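# Held-out success drops when I add more demos of the same cable task?
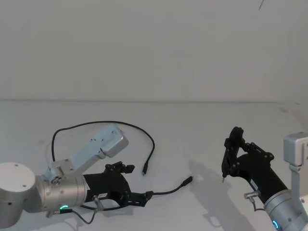
I'm training a two-arm policy on cable handling from head camera views and joint states. With 188 demos I got decent results on held-out cable layouts. With 457 demos the training loss is lower but held-out success went down. Same network, same number of steps. All demos were collected by one operator. The paper I'm following used 1457 demos and reports a steady gain, so I expected at least no change. Is this a known effect, or is my setup wrong?

Posted by **lustlow**, August 24, 2021

---

**Rukhsana Jadoon**

Same number of steps is the first thing I would look at. With more than twice the data, each demo is seen less than half as often. Scale the steps with the data and run it again.

Also check how the later demos were recorded. Operators get faster with practice and start skipping the pause before a grasp. Then you have two styles mixed together – the policy averages them and closes the fingers early. Plot episode length against recording order. If it slopes down, train on the last 188 only and compare.

Use more than one seed too. I run 11 per condition, and the spread on cable tasks is wide.

---

**Tarar**

more data is always better, probably a bug in your loader

---

**Haris Tanoli**

I had this last November. Mine was the start positions. The later demos all began with the cable in nearly the same place, so the extra data pulled the policy toward that one layout. Resampling by start position fixed most of it.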